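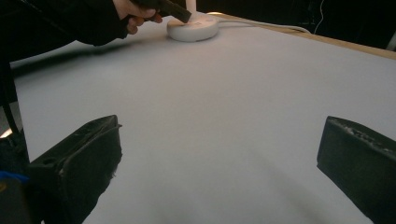 *Wrist camera view, gripper open over the white table. The round white device is near the top.*

**Visual odometry drifts over the white table – which threshold do you change?**

**mustine_k** (original post)

Hello all. I use the Dredstead tracker (monocular plus IMU) to recover the trajectory of a hand-held gripper. On our wooden bench it works well. On the white table it loses the pose when I come close to the surface, and then it starts a new map in the wrong place.

The session with this table has 2,363 frames. The tracker keeps 1,662 of them and marks the rest as lost. I lowered the minimum number of inliers from 70 to 40. After this it reports fewer lost frames, but the trajectory jumps by several centimeters, so I think I only hide the problem.

My config, the relevant part:

```
min_inliers: 40
features_per_frame: 1000
mask: none
relocalize: true
```

Is there a better parameter to change first?

---

**surketar**

Put 70 back. With a low threshold you accept bad poses, and a planner or a policy later will learn from them.

Your first problem is `mask: none`. The two fingers have scuffed faces and a ragged edge, so they give very nice corners, and these corners move together with the camera. The table between them gives almost nothing. The tracker sees many stable points and decides that you stand still.

---

**mustine_k**

Thank you, I did not think about this. Should the mask be static? The fingers open and close, so the area changes.

---

**surketar**

Static is enough for most of my recordings. Draw it for the full range of the fingers and include the gripper body and the cable at the left.

---

**caputo77**

I disagree a little with the static mask. If you cover the full range, you also remove a big part of the lower image, and close to the table you need every point you can get. I compute the mask from the gripper width in each frame. It is 20 lines of Python when the width is already logged.

Also, the mask will not help with the arm in the upper left. The sleeve is black, so it gives few corners itself, but the shadow on the table has a soft border and the detector sometimes finds weak points there. When the arm moves, the points move.

---

**surketar**

@caputo77 A soft shadow gives weak corners and RANSAC should reject them. I have never seen a shadow break a map when the rest of the view is good.

---

**caputo77**

Yes, "when the rest of the view is good". In this view the rest is white table. You have the round device with its white cable, the edge of the light wood, and the wire against the dark background. I would not call it good.

---

**mustine_k**

I tried both masks on Saturday, with `min_inliers` back at 70.

| Setup | Lost frames |
|---|---|
| No mask | 701 |
| Static mask | 412 |
| Mask from gripper width | 306 |

The jumps are gone in both masked runs. I looked at the remaining 306 and most are in the part where the camera is lowest, so I believe these are simply frames without texture.

---

**surketar**

OK, the per-frame mask wins here, I accept it. For the low part, put a few printed tags at the border of the table and map the area once from higher up before you start the task. Then relocalization has something to hold.

---

**caputo77**

+1 for the mapping pass. Please move slowly and make a loop. I would use a patterned mat before tags, but then your data has a mat in it, and maybe you do not want this.

---

**mustine_k**

I prefer to keep the table white, so I will start with the tags – small ones, near the wooden edge. One more question: does Dredstead save the map between sessions, or must I repeat the mapping pass every time?

---

**surketar**

It saves if you set `map_out`. Load it with `map_in` and turn off new map creation, otherwise it will again start a second map when it gets lost.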